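Sernard Naval History Board > Submarines > Batteries and endurance

Patlow boats – how far submerged on one charge?

keelblock60
I'm trying to settle a figure for the Patlow class coastal boats. The yard brochure gives 60 nautical miles submerged at 4 knots. The Plonell handbook gives 50 at the same speed. Does anyone have trial results?

dry_ballast
Use the Plonell number. The brochure was written to sell boats to foreign navies and assumes new cells and nothing else drawing current. No boat on patrol ran like that.

Sternplane
I wouldn't throw the brochure out. The first two boats had the larger battery and could well have made 60. From the third boat on they took out a row of cells to make room for the reload torpedoes. Both figures could be right for different boats.

keelblock60
That would explain it. Is the cell change documented anywhere, or is it from the general arrangement drawings?

Sternplane
Drawings only. I have copies of the as-fitted set and the battery well is clearly shorter on the later boats. I'll try to get the sheets scanned in May. They are bigger than my table, so it will have to be done in sections.

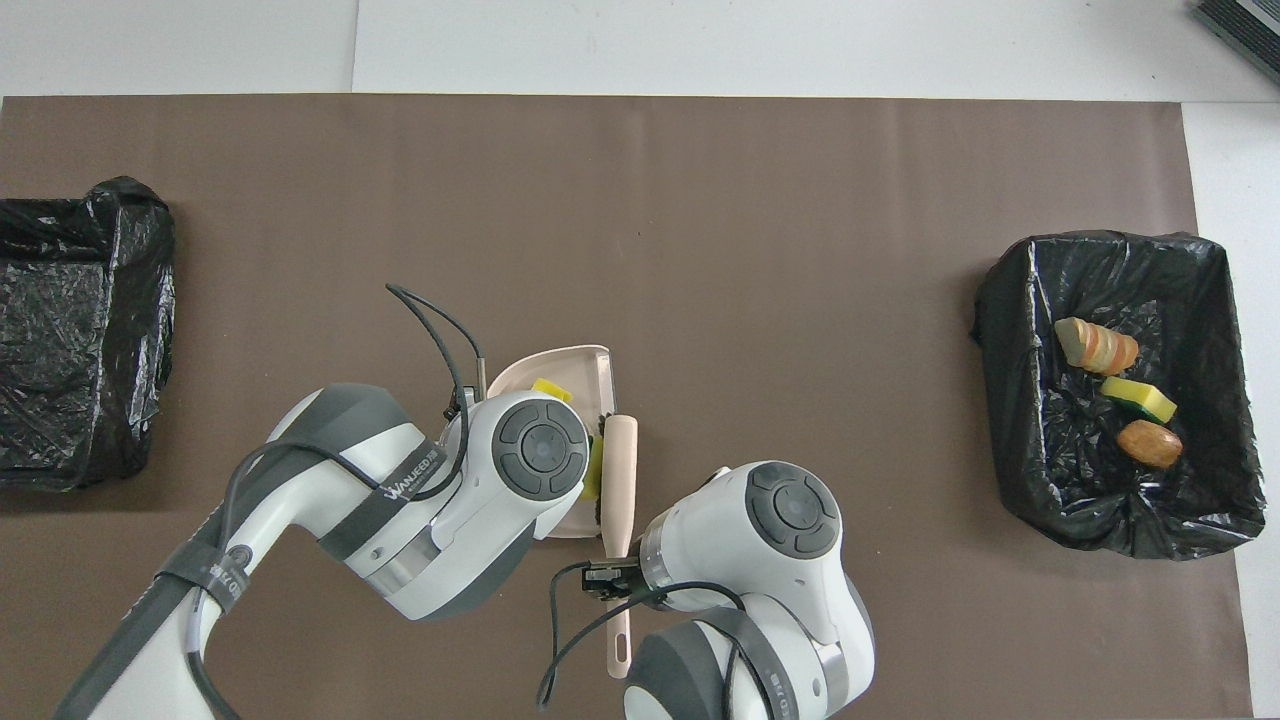 dry_ballast
A shorter well on a drawing doesn't prove fewer cells. They could have gone to a taller cell with the same capacity. Compare the battery weights before you rewrite the table.

Sternplane
Fair point. The weight sheet for boat three is missing from my set. Boat five has it at 42 tons, but I have nothing earlier to put next to it.

oilskin_
The Cáceres museum guide has a page on the refit of the second boat. It mentions new cells but no number. It does say she ran submerged for a whole day afterward, with the galley shut down and most of the lights off. No speed given, so it doesn't help much with range.

keelblock60
Thanks, I hadn't seen that one. For now I'll list 60 for the first two and 50 for the rest, with a note that the first is a builder's figure.

dry_ballast
I'd still put 50 for all of them. A builder's figure in a table gets copied without the note.

Sternplane
Then put both in the same column with a slash. This thread has 1,831 views and people do read the notes.

keelblock60
Slash it is. If anyone finds the boat three weight sheet, please post it here and don't start a new thread.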